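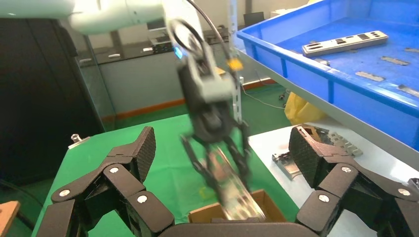 Mise en carton, atelier de Cistarwood

Cette galerie rassemble des vues prises en mai dans la salle de conditionnement de Cistarwood, où l'on prépare les envois de petites pièces pour les boutiques. La salle donne sur la cour de livraison. On y travaille le matin à partir de 7 h 30, et l'après-midi quand il reste des commandes. Les légendes ont été rédigées par Zoriana Vakulenko, avec les indications d'Olesia Dmytriv pour les cartons et de Stepan Onyshchenko pour le calage.

Les vues sont classées dans l'ordre du travail. Cliquer sur une vignette pour l'agrandir. Les légendes restent affichées sous chaque vue, également sur téléphone.

Vue 1. Le remplissage
Un objet transparent, de forme allongée, au-dessus d'un carton brun ouvert. Le plan de travail est vert.

Le reste de la galerie est en cours de numérisation. En attendant, voici les notes qui accompagneront les vues suivantes.

Les cartons
Nous utilisons deux formats, commandés à plat chez Mikuš. Le petit porte la référence 99 et sert pour les pièces vendues à l'unité. Le grand, référence 460, est réservé aux commandes groupées. Le fond est fermé avec une bande de papier gommé, passée une fois dans la longueur et rabattue sur les côtés. Les rabats du dessus restent ouverts jusqu'au contrôle.

Le calage
Du papier kraft froissé au fond, puis une feuille pliée entre les pièces. Les objets longs se posent en biais quand ils dépassent la longueur du carton. S'ils touchent encore les deux parois, on passe au format supérieur. Le papier récupéré dans les livraisons Jillden est réutilisé s'il n'est pas déchiré.

Les pièces transparentes
Elles se rayent facilement. On les prend par le milieu et on ne les fait pas glisser contre le bord du carton. Un chiffon en microfibre reste à portée de main pour les traces de doigts. Les pièces marquées sont mises de côté dans le bac gris et revues en fin de journée par Bontu Hailu.

Le contrôle
Le bon de commande est comparé au contenu avant la fermeture. La personne qui contrôle n'est pas celle qui a rempli le carton. Elle signe le bon en bas à droite et le glisse sur le dessus, face imprimée visible.

La fermeture
Les petits rabats d'abord, les grands ensuite. Une bande suffit sur le petit format, il en faut deux sur le grand. L'étiquette se colle sur le dessus, à plat, jamais à cheval sur la bande.

Le départ
Les cartons fermés attendent sur les étagères près de la porte, rangés par destination. Le transporteur passe à 16 h. En mai, plus de 300 colis sont partis de cette salle, la plupart pour les boutiques du réseau Sedance. Les colis terminés après son passage restent sur l'étagère du bas et partent le lendemain.

Pour obtenir une vue en haute définition, écrire à Tamara Skoryk à l'accueil de l'atelier, en précisant le numéro de la vue et l'usage prévu. Les demandes pour impression sont traitées sous une semaine. La reproduction dans un bulletin interne est libre, avec la mention « Atelier Cistarwood ».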